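Microcortes con el router Astari en la línea de Pradutel: registro de la incidencia

Lectura: 6 min

Estado: cerrada por el operador, abierta por mi parte.

Copio aquí el registro tal como lo he ido llevando, con los mensajes del soporte resumidos. Lo publico por si a alguien con el mismo router le ahorra repetir las pruebas, y porque en el foro de Pradutel los hilos sobre este tema acaban todos en «gracias, ya me funciona» sin que se sepa qué se hizo.

Instalación afectada

Piso en el edificio Takeda, fibra de Pradutel, router Astari que puso el propio operador y un repetidor Celska comprado por mi cuenta al final del pasillo. Dos ordenadores, los teléfonos, una impresora que casi nunca se enciende. La ONT es un aparato separado, pegado a la roseta, y de ahí sale un cable de red al puerto WAN del Astari.

Síntoma

La conexión se cae y vuelve sola. Cada corte dura 40 segundos, y digo 40 porque lo he medido con un ping continuo y siempre sale lo mismo. Una página ya cargada no lo nota, una videollamada sí. El teléfono sigue diciendo que está conectado al wifi durante el corte, cosa que al soporte le parece irrelevante y a mí no.

No hay una hora fija. Puede pasar a las nueve de la mañana y luego no repetirse hasta la noche. Las luces del router no cambian, o si cambian es tan deprisa que no lo he visto.

Primera respuesta del soporte

Que reinicie el router. Ya lo había hecho y lo ponía en la descripción de la avería, pero lo vuelvo a hacer con el agente en línea para que conste. Tras el reinicio la conexión va bien, como iba bien antes del reinicio, porque entre corte y corte siempre va bien. El agente marca la incidencia como resuelta. Se vuelve a cortar esa misma tarde.

Aquí mi primera queja: con una avería intermitente, que funcione mientras hablamos por teléfono no demuestra nada. Lo pido por escrito y me contestan con un enlace a un test de velocidad.

Segunda respuesta: el test de velocidad

Hago el test varias veces y da la velocidad contratada. Lo adjunto a la incidencia con una nota en la que explico que un test que dura menos que el hueco entre dos cortes no puede encontrar un corte. Respuesta literal: «Los valores son correctos». De acuerdo, los valores son correctos.

Tercera respuesta: interferencias

El siguiente agente dice que es «casi seguro» un problema de interferencias. Me lee una lista: teléfonos inalámbricos, vigilabebés, paredes de carga, acuarios y microondas. Pregunto en qué se basa, si en el registro del router o en alguna medición remota, y contesta que es lo más habitual. Insiste bastante en el microondas. Me pide que lo aparte del router y que anote si los cortes coinciden con las horas de las comidas.

No tengo teléfono inalámbrico, ni vigilabebés, ni acuario. Cocino con horno y placa. El único microondas de la casa es el de juguete, el turquesa con el tirador y los botones naranjas, y así lo puse en la respuesta.

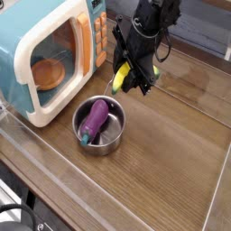 Prueba con cable

Conecto el portátil directamente a un puerto LAN del Astari y apago el wifi del portátil. Dejo dos ventanas abiertas, una con ping a la puerta de enlace (el propio router) y otra con ping a una dirección de fuera.

Al siguiente corte, el ping de fuera se detiene. El ping al router sigue respondiendo sin perder un paquete. Repito la prueba hasta cazar otro corte y sale idéntico.

Con esto las interferencias quedan descartadas. El tráfico que falla no pasa por el aire en ningún tramo. El repetidor Celska tampoco interviene, pero como sé que me lo van a preguntar, lo desenchufo y lo guardo en un cajón durante el resto de las pruebas.

Envío las dos salidas. Me contestan que pruebe a cambiar el canal del wifi.

Cambio de canal (por no discutir)

Cambiado de automático a fijo. Los cortes siguen. Lo devuelvo a automático.

Registro del router

El Astari tiene un registro del sistema bastante escondido, en Mantenimiento, y luego en una pestaña que solo aparece si se activa la vista avanzada. La hora del router estaba mal, así que primero hubo que corregir el servidor de hora, que venía en blanco de fábrica. O de Pradutel, vete a saber.

Lo que se repite en cada corte es esto:

WAN: link down
WAN: link up
PPP: session terminated
PPP: starting negotiation
PPP: authentication ok
PPP: session established

Había 209 entradas de «link down» acumuladas. El registro no se borra al reiniciar, lo que en este caso viene bien. Lo exporté a texto y lo adjunté.

La primera línea es la interesante. «Link down» en la WAN quiere decir que el router deja de ver lo que tiene al otro lado del cable, o sea, la ONT. Lo de después, la sesión que se cierra y se vuelve a negociar, es consecuencia. El corte físico puede ser muy breve y los 40 segundos se van en levantar la sesión otra vez. Es mi lectura del registro y puede estar equivocada, pero pedí que alguien me la rebatiera y todavía espero.

Cuarta respuesta: firmware

Me dicen que hay una versión nueva del firmware del Astari que «mejora la estabilidad». Pido las notas de la versión. No las tienen. La instalan en remoto un jueves, sin avisar, a media mañana y con una llamada en curso.

Con la versión nueva cambian de sitio dos menús y desaparece la opción de exportar el registro. Los cortes siguen. Desde entonces tengo que copiar las líneas a mano de la pantalla, así que a partir de aquí el registro es menos completo.

Quinta respuesta: niveles de la fibra

Por fin miran la señal óptica. Está dentro de margen, según ellos. No me dan la cifra. Supongo que es verdad: si la fibra se cayera, la ONT tendría que encender la luz roja y volver a sincronizar, y en los cortes que he podido vigilar de cerca no se ha encendido. Por una vez su dato y el mío van en la misma dirección, que es hacia el trozo de cable entre los dos aparatos, los puertos y las fuentes de alimentación.

Cambio del cable ONT-router

El cable que dejó el instalador es plano, corto y hace un codo muy cerrado detrás del mueble. La pestaña de un extremo no termina de hacer clic. Lo cambio por uno normal que tenía guardado.

Resultado: 71 horas sin un solo corte. Estuve a punto de cerrar la incidencia y escribir yo también mi «gracias, ya me funciona». Después hubo dos cortes en una misma tarde, con las mismas líneas en el registro.

O sea que el cable ayudaba a empeorar la cosa, o ha sido una racha. Con averías de este tipo una racha buena se confunde con un arreglo muy fácilmente, y sospecho que buena parte de las soluciones que circulan por el foro son eso.

Cambio de la fuente de la ONT

La fuente de la ONT estaba en una regleta con interruptor compartida con la impresora. La paso a un enchufe de pared. También pido a Pradutel una fuente de repuesto, y me dicen que no se envían por separado: hay que cambiar el equipo entero y para eso tiene que venir un técnico, y para que venga un técnico la incidencia tiene que superar el primer nivel. La incidencia lleva en el primer nivel desde julio.

En el enchufe de pared no ha vuelto a cortarse por ahora. No doy nada por arreglado. La espera más larga con el cable nuevo fue la que fue, y hasta que no la supere con holgura esto no significa nada.

Cierre por parte del operador

Recibo un mensaje automático: incidencia cerrada por «interferencias en el domicilio del cliente». He pedido que se corrija el motivo. En la reclamación adjunto otra vez la prueba por cable, el registro exportado antes del firmware y las líneas copiadas a mano después.

Qué miraría si te pasa lo mismo

Ping al router y ping a una dirección exterior a la vez, por cable y con el wifi del ordenador apagado. Si solo cae el de fuera, no dejes que te muevan el router de habitación.

Registro del sistema con la hora bien puesta. Expórtalo antes de aceptar ninguna actualización.

Cable entre la ONT y el router, los dos extremos, y que la pestaña haga clic.

Fuente de la ONT en un enchufe de pared, sin regleta, y un solo cambio cada vez. Yo cambié el cable y quité el repetidor con pocos días de diferencia y ahora no puedo jurar que el Celska no pintara nada, aunque no veo cómo.

Pendiente

Volver a enchufar el repetidor cuando lleve suficiente tiempo sin cortes. Pasar la ONT a la regleta otra vez, a propósito, para ver si reaparecen. Respuesta de Pradutel sobre el motivo del cierre.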